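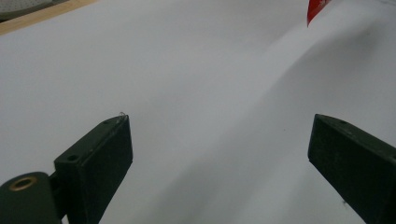

According to Mojtaba Kazemi, a drama series is finished the day its first episode airs, and everything after that is repair work. I wrote that down the first time I heard him say it, and I've been arguing with it ever since!

Chapter 2
Writing While They Watch

I spent one long winter in the writers' room of Skurside, a family drama planned for 18 episodes. We went on the air in December with six scripts done and the rest of the story living in my notebook (my handwriting is terrible, so you can guess how that went). By week three, viewers had decided they liked the landlady, a part I'd written for two short scenes. The network wanted more of her. So did I, to be fair – she was fun to write.

But where do you put her? Every minute I gave the landlady came out of somebody else's story, and the somebody else usually had an agent. Lakmal Howlader, who ran the room, made me write each new scene twice, once with her in it and once without. I grumbled, and then I started doing it on every show I worked on.

In this chapter we'll follow one script from that season through four drafts. We'll look at how a side character grows, how to stretch a plot when the network orders extra episodes, and what to cut when it takes them back again. Keep your own pilot outline from Chapter 1 handy, you'll be marking it up as we go. We begin with the landlady's first scene, all 192 words of it.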